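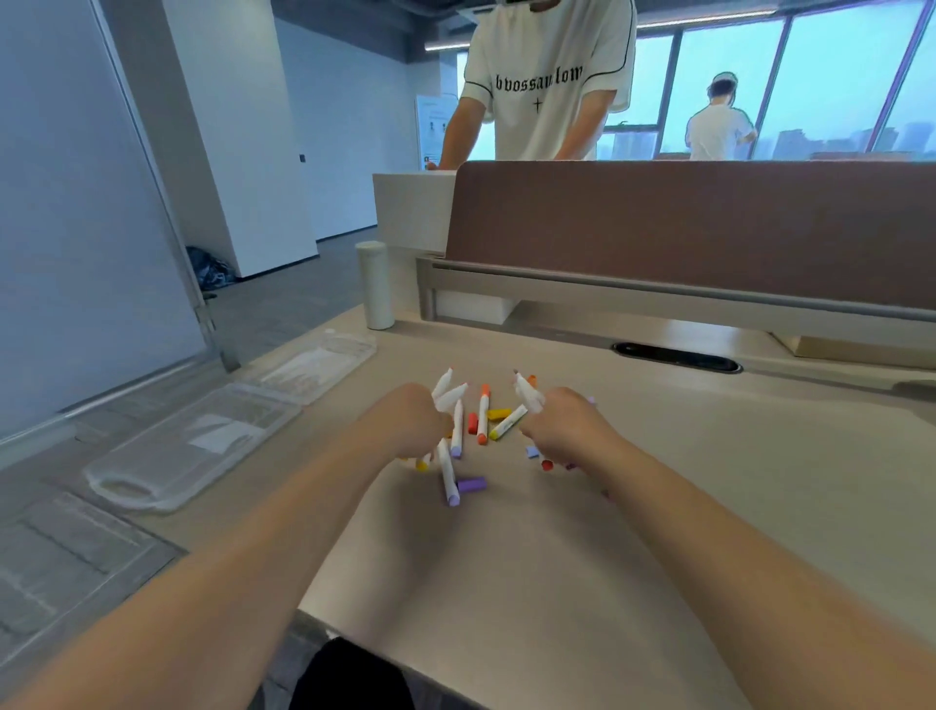 Section 3: Sorting and Capping Your Markers

Welcome to the fun part! By now your Skusto set is out of its box and you have a clear stretch of table in front of you. In this section you'll get every cap back on the right barrel, put the markers in an order you like, and make a swatch sheet to go with them. Do it once with a bit of patience and you'll be able to reach for the right pink without thinking.

The steps below are written for the 48-color set. The 49th marker in the tray is the colorless blender, and it has its own step near the end of the section.

3.1 Before you start

1. Sit so both forearms can rest on the table. You'll be picking up small things for a while.
2. Put a sheet of scrap paper on your left if you're right-handed, on your right if you're not.
3. Keep drinks well away from the swatch sheet. The ink in these sets is water-based and a splash will carry it a surprisingly long way.

Caution: Marker caps are a choking hazard for small children. Pick up any that roll off the table before you carry on.

3.2 Matching caps to barrels

1. Work in small batches. Four to six markers at a time is plenty.
2. Uncap the batch and lay the markers side by side, tips pointing away from you.
3. Put the loose caps between you and the markers, open ends where you can see them.
4. Look at the colored end of each barrel and find its cap. Start with the strong colors (black, green, navy) and leave the pale ones for last, when there are fewer caps left to confuse them with.
5. Press each cap on straight until you feel the click. Don't twist! Twisting can bend the fine tip.
6. Move the finished markers to one side in a row, all facing the same way.

Note: The lavenders and the light purples are the tricky ones, and so are coral pink and coral red. Hold the cap right up against the barrel end in daylight. If you still can't decide, make a short stroke on the scrap paper and compare that with the swatch card.

Caution: Don't leave a batch uncapped while you go off to do something else. Tips left open can dry out, and the fine ones go first.

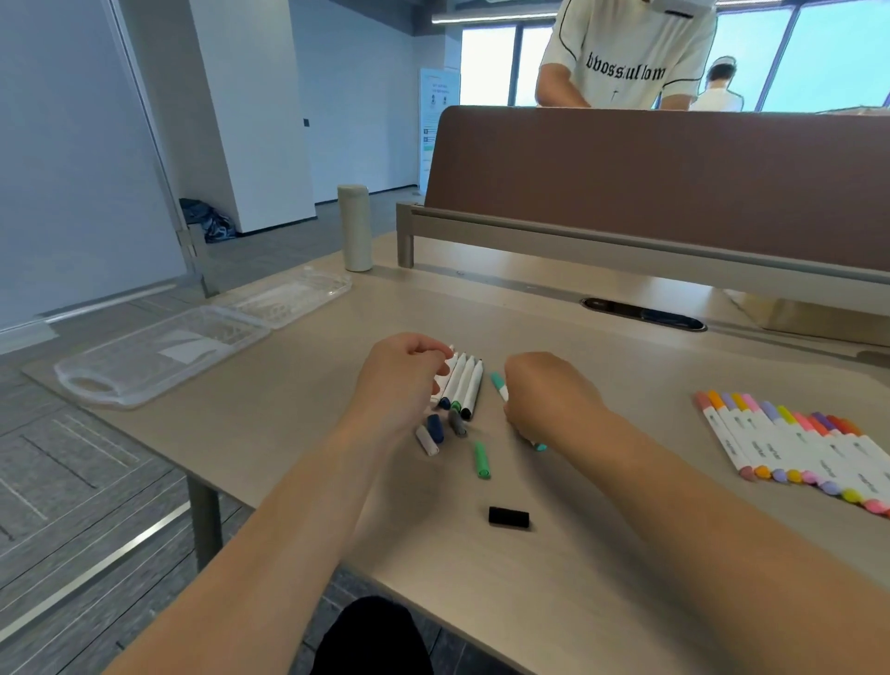

Vaughan Fairweather: I did all of mine at once the first time, and I spent the rest of the evening swapping greys. Small batches are the way to go. I'd add one thing to step 4, which is to take the darks out of the pile completely before you touch the pastels.

Good tip, and it works just as well with the older Litis sets, which use the same size of cap.

3.3 Choosing an order

There's no wrong answer here, so have a play with it. Three arrangements we like:

Rainbow order: red through purple, then browns and greys at the end. Lovely to look at and easy for beginners.

Light to dark: pastels at one end, black at the other. Great for shading.

By project: the colors you use together stay together. Senyo Aidoo keeps a whole row of nothing but oranges, reds and mustard yellows for autumn cards, and it's gorgeous.

1. Lay out the capped markers in your chosen order on the table first.
2. Swap any neighbors that look odd together. Step back and look again.
3. Load the tray from left to right, keeping the printed lettering facing up.

3.4 Making the swatch sheet

1. Draw a grid with one box per marker on the same paper you plan to color on.
2. Fill each box with two coats, letting the first one dry.
3. Write the color number underneath in pencil.
4. Test the blender in a spare box, over the edge of a light color. Wipe its tip on scrap paper afterward until it runs clear.

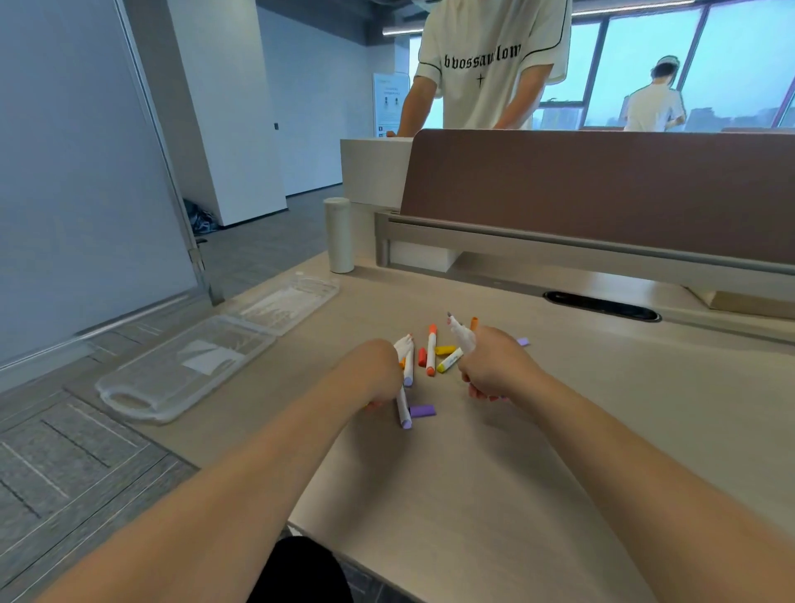 What if a cap is cracked or missing?

Use a cap from a marker that has run out, whatever its color, and put a small dot of the right color on a sticker at the end. Replacement caps are sold in mixed bags under part number 399.

3.5 Storage

Store the markers flat so the ink stays even between both ends. Keep them out of direct sun, and tuck the swatch sheet under the tray lid. Section 4 covers blending.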